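31 January 2020

No-spend January, final tally

I spent 837 dollars this month on everything that wasn't rent, and 56 of that was on things I had told myself I wouldn't buy. Most of the 56 went to lunches near work. The rest was a lamp.
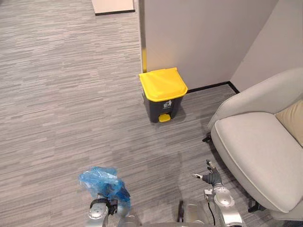
The rules were simple. Groceries, gas and bills were fine, and everything else had to wait until February. I kept a list of what I wanted to buy and looked at it again on the last day. A rug was at the top for three weeks. I walk on streaky gray carpet all day at the office and wanted something with color at home. I crossed it off last night – the floor is fine.

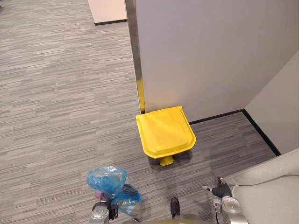
Groceries were harder than I expected. I usually shop in Prildale on the way home and pick up whatever looks good. This time I planned five dinners a week and made a big pot of soup to cover the other two. Dolores Lindgren gave me her split pea recipe, which takes 20 minutes of work and makes enough to freeze.

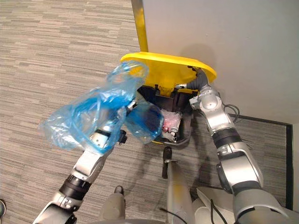 Lunch is where I slipped. I packed one most days, but when I forgot, I bought a sandwich at Rosenthal and the wrapper was in the trash by 12:30. A blue plastic bag bunched up over a bin is a fair picture of where that money went. In February I'm allowing myself 30 dollars for lunches, and I'll write down each one.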